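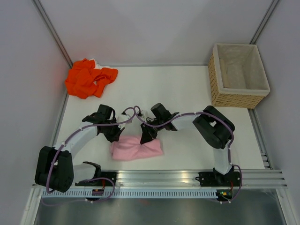 I have changed my desktop wallpaper again! Regular readers (hello, both of you) will know that this happens a lot, but I think I've finally cracked how I want to do it, and I've had such a lovely couple of weeks getting there that I want to write it all down.

It started with a clear-out. My wallpapers folder had been following me from computer to computer for years, and it was a right state. There were mountains in there at 1024 by 768, which look like porridge on my present screen. There were three copies of the same foggy pier. There was a picture of a tulip I must have saved when I was still at college, with somebody's web address stamped across the bottom corner. I sat down one evening with a pot of tea and went through the lot, and by the end I had kept 70. Seventy! I was so pleased with myself I rang Wiesława Tokarz, who started me on all this in the first place, and she said 70 was still ridiculous and I should get it down to 28.

So I did, and she was right, blast her. Twenty-eight is four weeks of a new picture each day, and by the time one comes round again I've nearly forgotten it and I'm glad to see it.

**What I kept**

Mostly dark ones, or at least quiet ones. I keep my icons down the left-hand side (I know, I know, but I like to see them) and anything busy over there makes the file names impossible to read. My very favourite is one called Trinero, by Linnea Ekström, which is just a long low hill at dusk with a great deal of blue above it. The left third is almost flat colour. You could put fifty icons on it and still find the one you wanted. She offers it in several sizes, including one wide enough for two screens side by side, and it has hardly any banding in the sky, even on my cheap monitor.

Banding, if you've never noticed it, is when a smooth sky turns into stripes. Once you've seen it you can't stop. It tends to come from a picture being squashed too hard when it was saved, so now I always take the PNG if there's a choice, or the biggest JPEG if there isn't. My whole folder of 28 takes up less room than one phone video, so there's no sense in being stingy.

The other one I'd fight for is Clostside, from Raghavendra Kartha's set of canal pictures. It's green and brown and grey, with a brick bridge, and it makes the room feel cooler somehow. There are five in the set and I have kept two, the bridge and the one with the lock gates. The other three are gorgeous but they have the interesting bit slap in the middle, where my windows always are, so I never saw it. (If you're one of those tidy people who closes everything at the end of the day, get all five.)

**Making them change by themselves**
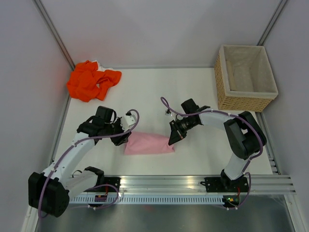
I had been using the slideshow built into my computer, and it's fine, it really is. Point it at a folder, pick how often, tick shuffle and off you go. My trouble with it is that shuffle doesn't seem to remember what it showed me yesterday, and I once had the pier on and off for most of a week.

Then Kiros Negussie left a comment on my last post telling me to try Serum, and oh, I do love it. It's a tiny program that sits by the clock. It works through the folder in a random order and won't repeat anything until it has shown the lot, which was the one thing I wanted. It also lets you set how each picture fits, one by one. So my wide ones fill the screen, and the small square one of the lemon tree sits in the centre with a plain dark green border, looking like something hung on a wall.

It took me a while to find that setting, so for anyone following along:

- open the list of pictures, not the main settings page
- right-click on the picture you want
- choose Fit, then Centre
- the little coloured box next to it is the border

It has a dimming slider too, for the evenings. Mine is on 5 after dark and I can't say I notice it coming on, but my eyes are happier.

The only thing I don't get on with is that it sulks when I unplug the second screen. Everything jumps over to the left and the canal bridge ends up with its top sliced off. Closing it and opening it again puts it right. Kiros says there's an update due in May that should sort it out, so fingers crossed.

**Making my own**

And now I've got the bug properly, I've started making a few! Zinash Degefa sent me some colours she'd picked out from a favourite scarf, a sort of rusty orange with two creams and a very deep plum, and I turned them into a plain pattern of overlapping arches. I've called it Adugna. I drew it at twice the size of my screen and shrank it down at the end, and the edges came out so much cleaner than in my first go, when I did it the other way about and got nasty little steps all along the curves.

I tried a version with the orange at full strength and it was like working in front of a traffic cone. Turning it down by a third made all the difference. The plum I left alone. White text on that plum looks marvellous.

It's up on the downloads page now, in the usual wide shape and in a tall one for phones, free to use for anything you like at home. On the phone one I've left the top third plain so the clock doesn't fight with the arches. If your screen is an odd shape and neither of them fits, leave a comment with the size and I'll do you one, it only takes me a few minutes.

Next I want to try something with rain on a window. I've got the greys picked out already, and I'm after a good yellow for the lamp.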